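214 shares 17 comments

How to bring your desk staff into the gripper work without scaring them off

So we started recording handheld gripper sessions at Jesodow in June, and I got the job of making it livable for the people who already worked in the room. Leonie Lowther in billing asked me on day one if she was training her replacement. Fair question! Answer it before you plug anything in. I told her what I knew (the robot is for tidying desks and sorting returns, billing isn't on the list) and what I didn't, and she liked the second part better.

Step 1. Pick one table and leave it there. Ours sits in the same room as the desks, so people can keep working while somebody records.

Step 2. Put a few ordinary office things on it, toward the far side, and keep the near half clear so your hands have somewhere to start.
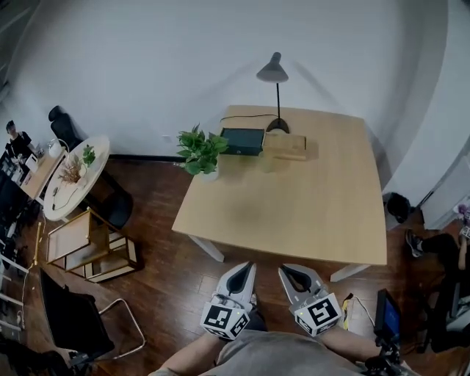
Step 3. Go slow. Slower than that! Close the fingers, wait a beat, lift, set down, open. Teodoro Carretero came over from our Goltville office and rushed his whole first batch, and we had to toss it.

Step 4. Swap people before their wrists complain. We change over every half hour, and the time counts as work time, on the clock, with the usual tasks taken off the list for that day. Get that in writing from your manager first.

Step 5. Share the numbers. Our target was 2000 good clips, and I put the count on the wall at 400 so everyone could see how far off we were (far).

What changed for us? Less filing, more time on your feet, and a couple of folks who'd never touched a robot now have strong opinions about finger pads. Leonie still does billing. She also does the clip checks in the afternoon, and she's pickier than I am.

17 comments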